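Section 6. Setting up the sorting table

By now you should have both arms bolted down, powered up and answering to the pad. If the left one still sulks when you press Home, go back to Section 5 and redo the cable check, then come back. I'll wait!

This section gets you from a bare table to your first practice run of the Kitchen Sort, the task our club takes to the Gedberg meet every November. I wrote it for new members, but I still read it myself after every summer break (I forget the offsets every single year).

What you need

The plate set, one of each color
The thin green cutting board
The box of play food
The club pad with the Sabatier control program loaded
A damp cloth

Laying out the table

1. Wipe the table and let it dry. Crumbs and grit get under the plates and make them slide.

2. Put the three plates in a row across the table, nearly touching. Mint goes on the left, pink in the middle, yellow-orange on the right. Keep that order, please - the Sabatier program knows them by position, and if you swap two of them your score sheet will be nonsense.

3. Lay the cutting board in front of the pink plate, long side toward you, with the tab and its hole pointing left.

4. Home both arms. Wait for both green marks on the pad before you reach over the table again.

CAUTION: Keep your hands off the table while the arms are homing. They swing wider than you expect, and the gripper fingers are pointed.

5. Open both grippers all the way and drive them in slowly. Left arm to the mint plate, right arm to the board.
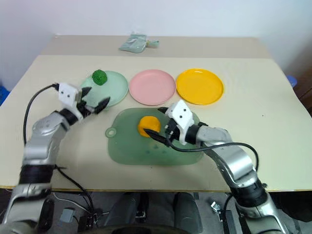 Posted by the Irnisik Robot Club build team
Last updated May 26, 2023

With the right gripper open beside the orange-yellow piece on the board, you're nearly in business. The green broccoli-looking ball on the mint plate belongs to the left arm, so leave that one alone for now and do the right side first. It's the easier of the two, and a good first grab does wonders for your mood.

First grab

6. On the pad, set the speed to 8. You can go faster once you've done a clean run or two, but I mean it about starting slow.

7. Line up the right gripper so the piece sits between the two fingers. Get your eyes down to table height for this, it helps a lot.

8. Close in short taps. Stop as soon as the piece moves with the fingers. The force reading should stay under 2000 on the pad.

9. Lift, move over the pink plate, lower, and open.

Note: If the piece squirts out sideways, you closed too high up on it. Drop the wrist a little and try again. The lumpy pieces are the worst for this and I still lose some.

10. Now do the same with the left arm and the green ball, from the mint plate to the yellow-orange one. It's a long reach, so park the right arm first or they'll bump.

Cables

Check the cable on each arm before you start and again after every few runs. It needs enough slack to let the wrist turn, but it shouldn't drag across a plate. We lost a whole round at Stokholm Hall to a cable that hooked a plate rim and pulled it off the table - not my proudest afternoon.

CAUTION: Never pull a cable free while the arms are powered. Press Stop, wait for the pad to go gray, then move it.

If you see error 89

Error 89 means one arm has lost its home position. Press Stop, clear the plates to one side, and repeat step 4. If it comes back twice in a row, write it in the log and switch to the spare pad.

When both grabs work three times running, go on to Section 7, where we start the timer.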